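Granulation: The Slow Work of Very Small Beads

Hold an old granulated brooch at arm's length and the surface looks frosted. Bring it closer and the frost breaks up into tiny balls of gold, each one sitting on the metal as if it had been dropped there. Granulation is the craft of making those balls and fixing them in place without solder that shows.

The technique is thousands of years old. Etruscan goldsmiths took it further than anyone before them, with grains so fine they read as a powder. Later workshops lost much of that skill, and jewelers spent a good part of the nineteenth century trying to get it back.

Making the grains

The first stage is simple. Fine wire is snipped into short lengths, the pieces are spread in powdered charcoal so they do not touch, and the crucible is heated until the metal melts. Surface tension pulls each scrap into a ball. After cooling, the charcoal is washed away and the grains are sorted through sieves.

At the Dela Peña workshop in Wonham, sorting takes longer than melting. A grain that is slightly too large will stand out in a row, and the eye goes straight to it. The workshop keeps two grades for most commissions and remelts the rest. 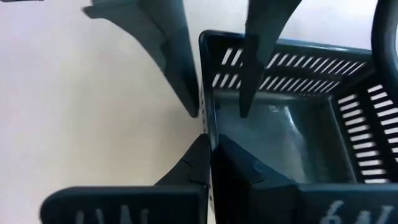 Fixing them down

The grains are set one at a time with a damp brush and a little natural gum. Copper does the joining. A copper compound mixed into the gum turns to metal in the heat and lowers the melting point exactly where grain and base meet. The bond forms there while the rest of the piece stays solid. A few seconds too long and the pattern slumps.

The best-known piece to come out of Wonham in recent years is the Vomstead pendant, a gold disk with 431 grains laid in a spiral. Its setting took two weeks. A larger collar, made for the Nusico gallery, carries 1098 grains and was fired in sections — the maker did not want to risk the whole surface in one heating.
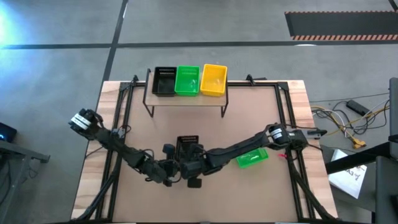

Worktable with wood-grain side panels on a concrete floor.

Buying and looking after it

Look at the base of the grains with a loupe. In good work each ball touches the surface at a small point and keeps its round shape. If the gaps are filled with metal, the piece was probably soldered or cast from a mold. Cast pieces can be attractive, but they should cost less.

Clean granulated jewelry with warm water, mild soap and a very soft brush. Skip polishing cloths, which flatten the tops of the grains over time, and store each piece in its own pouch.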